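Residents split over source of night hum near Gebreyes

A low humming sound that has been waking people on the eastern side of Gebreyes since early September has now been reported by 105 households, and those keeping track of it say they still can't name a source.

The sound is usually described as a diesel engine idling a few streets away. It tends to start after 11 pm and fade before dawn. Some residents feel it through the floor more than they hear it, and several people living in the same house disagree on whether it is there at all.

Tiruwork Abera began a log of reports after she posted on a neighbourhood page asking if anyone else had been up at 2 am. By the end of that week she had 451 replies, although most came from people outside the district and many were jokes. The 105 households in the log are those that supplied a street, a time and a contact number.

"I left out anything I couldn't ring back about," she said. "Quite a few people said they'd heard it for years and only just thought to mention it. I've put those on a separate page."

The reports cluster along the rail corridor and the creek, with a smaller group on the hill behind the Stidus cold store. Residents on the hill were the first to blame the cold store's compressors. Stidus switched off two of its five compressors for three nights last month at the request of neighbours, and reports continued at much the same rate. The company said in a written reply that it would consider a full overnight shutdown in winter, when it holds less stock, but could not do so before then.

Musa Bashir, an acoustic technician, set up recording gear in two back gardens and one garage over a fortnight. His recordings show a steady tone at the lower edge of human hearing on five nights. On the other nights there was nothing he could separate from traffic and wind.

"On those five nights there's something there," Mr Bashir said. "It's quiet. If you played it to most people in the middle of the day they'd shrug. In a bedroom with the windows shut, I can see how it would get on your nerves."

He said the tone was strongest at the garage, the site closest to the creek, but that three locations were too few to give a bearing. Low tones travel a long way and can build up in a room of the right size, so the loudest house is often a poor guide to where a sound begins. He would like to have at least eight recorders running on the same night.

Other explanations have been offered. A gas main was replaced under the creek crossing in autumn, and some residents date the sound from then, although the log has only a handful of reports earlier than September. Irine, which operates the pumping station downstream, said its pumps run mainly during the day and that its records showed no night running on the dates in question. The Cisico substation was checked by its operator and no fault was found.

There have also been reports of lights. Four residents told Ms Abera they had seen a dull orange glow low over the hills on nights when the hum was present. Two of the sightings were on the same night but were given different directions, and none of the four had a photograph. Mr Bashir said he had no view on the lights and had not been looking up.

Omid Safavi, who lives two doors from the creek, said he had stopped trying to work out the cause and had moved his bed into the front room.

"My wife can't hear it. My daughter can, but only in the bath," he said. "I heard it at my brother's place as well, and he's an hour's drive away, so I don't know what to make of that."

Hearing specialists have long noted that a low hum can be produced within the ear itself, and the local clinic has suggested that anyone losing sleep book a hearing test. Ms Abera said 12 people in the log had done so, and that she was happy to pass on the clinic's number.

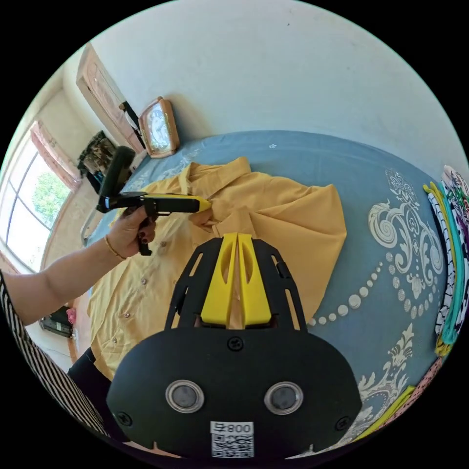 Tsion Teshome wrote in to say that the hum had nothing to do with ears, in her opinion, as her dog leaves the bedroom each time it starts and will not come back until morning. She asked why the council had not sent its own equipment, and whether anyone had thought to check the ventilation fans at the old quarry, which she believes were never disconnected.

The council said noise complaints were assessed against a limit that does not cover tones this low, and that an officer could attend only where a likely source had been named. It has received 31 formal complaints. The quarry fans are on private land and the council could not say whether they still had power.

A petition asking for an independent survey had gathered 3484 signatures by Monday. Audrey-Anne Sawatzky, who started it, said the district has fewer adults than that, so some of the names must be from elsewhere. She intends to sort them by postcode before handing it over.

Ms Abera is asking residents to keep noting start and finish times, which room they were in, and whether the fridge was running. A public meeting will be held in the library's upstairs room at 6.30 pm, on a date to be set once Mr Bashir has his extra recorders.

38 comments | 112 shares

Contact the newsroom | Corrections | Copyright, all rights reserved | Back to top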